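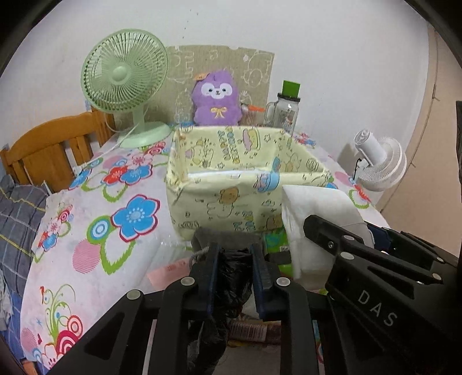
Vustard Hall Residents' Club – Home and Storage Group
Opinion | 25/09/2021 | 1,308 reads

In defence of the basket without a lid

When I moved to Vustard Hall, I owned two suitcases and I believed that a tidy person is a person with boxes. I mean the hard boxes, with a lid that clicks, which you can put one on top of the other until they reach the ceiling. I bought six of them in my first week. I have now given away five, and I would like to explain to my neighbours why I think the soft basket, the open one made of cloth, is the better thing for rooms like ours.

I know that this opinion is not shared by everybody in our group. In our January meeting the box people were the majority, and they spoke well. A box keeps the dust out. A box can carry another box. A box has straight sides, so it uses the corner of a cupboard completely, and a basket leaves a bit of air there. All of this is true and I don't argue against it. My argument is about what people do with their hands at eleven o'clock in the evening when they are tired.

With a lid, putting away one small thing is a job with several steps. You take down the top box, you open the second one, you put the thing in, you close, you lift again. I did it very correctly for a month. After that I began to leave things on top of the lid, "for the moment", and the moment became a whole winter. The box was closed and clean, and on its lid there was a hill of receipts, tea and hair ties. An open basket asks only that you drop the thing. For me this is the whole difference, and it is enough.

My basket is pale yellow with cartoon animals printed on it. I am an adult and I work in an office, and I was a little ashamed to bring it to the cash desk at Trusasent, where I chose it mostly for its size. Now I like it very much. There is a bear on the front. In the same place I keep the green fan, the purple plush toy with the yellow bow, and the cotton swabs in their clear container, everything on a flowered cloth. My mother would say that the colours are fighting. I would say that they are having a conversation.

This brings me to a second opinion, and maybe it is a stronger one. Much advice about storage tells us that everything must match: white boxes, white labels, jars of one kind in one line. I tried to follow this also. I read a long article, 845 comments under it, and almost every comment was from a person who was sorry about something in their own home. They were sorry about a pink towel! I closed the article and felt that I had been listening to people apologising to a shop.

A room in the Hall is small, and we can't choose the floor or the curtains. The things we can choose are the little ones. If a basket with cartoons makes somebody want to use it, then it is good equipment. I have noticed that I put things back more often in the yellow basket than I ever did in the grey boxes. I can't prove the reason. I think it is simply in my sight, and it is a friendly thing to walk towards.

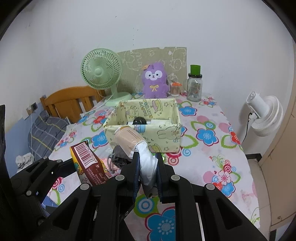
Of course a basket also has its dangers, and I want to be fair. The first danger is depth. Anything small goes to the bottom and lives there. I lost a tube of hand cream for so long that I bought the same one again, and when I found the old one I had two, and I was angry at both. So I have made a few rules for myself, and I share them here with the hope that someone will correct them.

Tall things stand at the sides. Bottles and containers lean on the wall of the basket and help it to keep its shape, because cloth is lazy and wants to fall down. I turn the top edge over once, to the outside, and it makes a kind of collar. The basket becomes lower but it stands better, and I can see inside without bending.

Food stays out. This was a difficult rule for me, as I like to have biscuits near. But a soft bag of biscuits under a bottle is soon a bag of crumbs, and crumbs in the seams of a cloth basket are almost impossible to take out. Snacks come in a carton already, so I let them stay in the carton, next to the basket.

Anything that can leak goes first in a plastic bag. I know, I know, we are all trying to use fewer of these bags. I use the same ones again and again, until they are so wrinkled that they make no more noise. A bag around a bottle is ugly and it has saved my basket one time from a whole bottle of shampoo. A hard box would have survived the shampoo much better than the cloth, here the box people have their point and I give it to them.

One kind of use for one basket. This is the rule I break the most. The basket should be for washing things, or for desk things, or for the things of the journey. When it is for "various", it becomes only a drawer without a chest. The shop Yáñez, near the bus stop, sells small cloth dividers, and some members are very pleased with them. I haven't bought them. I have the feeling that if I need walls inside my basket, I am building a box again.

The last thing I want to speak about is emptying. I believe it is the most useful part of tidying, and it is the part that the lid takes from us. Nobody opens a closed box only to look. With the basket, I take everything out when I change the bedding. I look at each thing, I shake the cloth at the window, and I put back what I still use. It takes me less time than a cup of tea. Often I throw away something very silly, like an empty wrapper or a pen that is dead already for months, and I am in a better mood for the rest of the afternoon.

I hear that the Hall wants to order shelf boxes for every floor from Jemer, the same model for all, with lids. I am sure it is kindly meant, and for the shared kitchen shelves I would vote yes, since flour and rice need a lid. For our own rooms I ask that we receive the choice. Let each person say "box" or "basket" on the form, and let those who say "basket" also choose the pattern, even if it has rabbits on it.

The one hard box that I kept is under the desk. In it are my winter gloves and the papers of my rental contract – two things which I never need in a hurry. It is a good box and I open it maybe two times in the year. If you would like one of the same size, the shelf for exchanges beside the laundry room still has two of mine, with their lids.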